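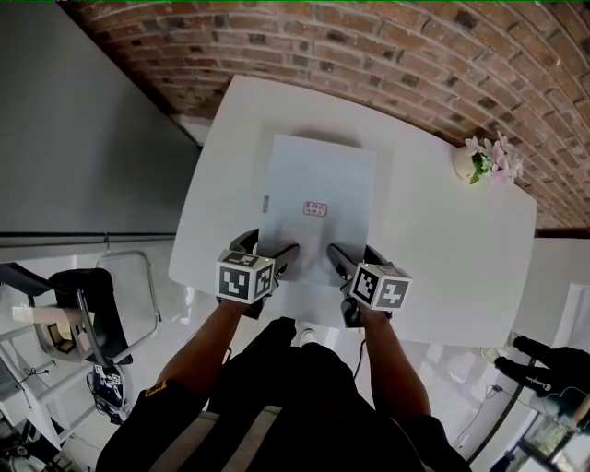 Prekport releases Altari 2 with reworked pose tracking for handheld grippers

Prekport has released version 2 of Altari, its software for turning recordings made with handheld grippers into training data for two-arm manipulation policies. The update replaces the marker tracking stage, adds a new time alignment tool and changes the format in which episodes are stored. It is available now to existing license holders, and projects made in version 1 can be converted with a command-line script.

The main change concerns how the software recovers the position of each gripper. Altari reads the square black-and-white codes on the faces of a cube fixed to the device and combines them with the view from a camera worn on the head. Version 1 solved each video frame separately. When only one face of a cube was visible, the estimated orientation could flip between two solutions, and the resulting trajectory contained jumps that had to be removed by hand.

Version 2 solves over a sliding window of 19 frames. Both candidate orientations are kept until the window closes, and the one that agrees with the motion before and after is written to the trajectory. Frames in which no face is readable are interpolated up to a limit set by the user. Longer gaps are marked as invalid and left out of the training set.

The company says the flat-object tasks in its internal test set gained the most. Handling a single sheet of paper on a table brings the two fingertips close together, and the hands spend much of the episode low over the surface, where one cube can hide part of the other. Small errors also matter more there. A fingertip placed a few millimeters too high in the reconstructed path misses the sheet when the motion is replayed on an arm.

The test set contains 2877 episodes. Under version 1, 43 percent of the paper-handling episodes needed at least one manual correction before they could be used. Prekport did not give a single matching figure for version 2, saying the result depends on lighting and on the gap limit chosen. A table broken down by task is included with the release notes.

"The flip was a known problem and we were patching it downstream," said Yoshinori Furukawa, who leads perception work on Altari. "We had a filter, then a second filter to undo what the first one did to fast motions. Both are gone. The window adds latency, so live preview still uses the old per-frame solver."

The second addition is a time alignment tool. Head camera, gripper cameras and finger width readings are usually recorded on separate clocks, and in version 1 the user entered fixed offsets. The new tool estimates the offset for each stream from the motion itself and reports drift over the length of the session. If drift passes a threshold, the episode is split and each part is aligned on its own.

Episodes are now stored in chunks of 2000 time steps, with poses expressed relative to the table plane instead of the first camera frame. The plane is fitted once per session from the head view. According to the release notes, this makes it possible to mix sessions recorded by people of different heights without a separate calibration pass. Round tables and patterned tablecloths are listed as unsupported for plane fitting, and the plane must be set manually in those cases.

Two outside groups used the software before release. Sornico, which writes motion planning code for bench-mounted arms, tested the export path and asked for joint limit checks at conversion time. These are included, and an episode that no configured arm could reproduce is now flagged with the first time step at which it fails. Šindelář, an integrator of packaging lines, tested the alignment tool on long recordings and reported the drift that led to the splitting rule.

Several limits remain. Finger contact is still inferred from gripper width alone, so a thin object such as a sheet of paper registers almost the same as closed empty fingers. Furukawa said a contact estimate based on the gripper camera is in development and is planned for a point release in June. Conversion from version 1 is one-way, and the company recommends keeping the original recordings.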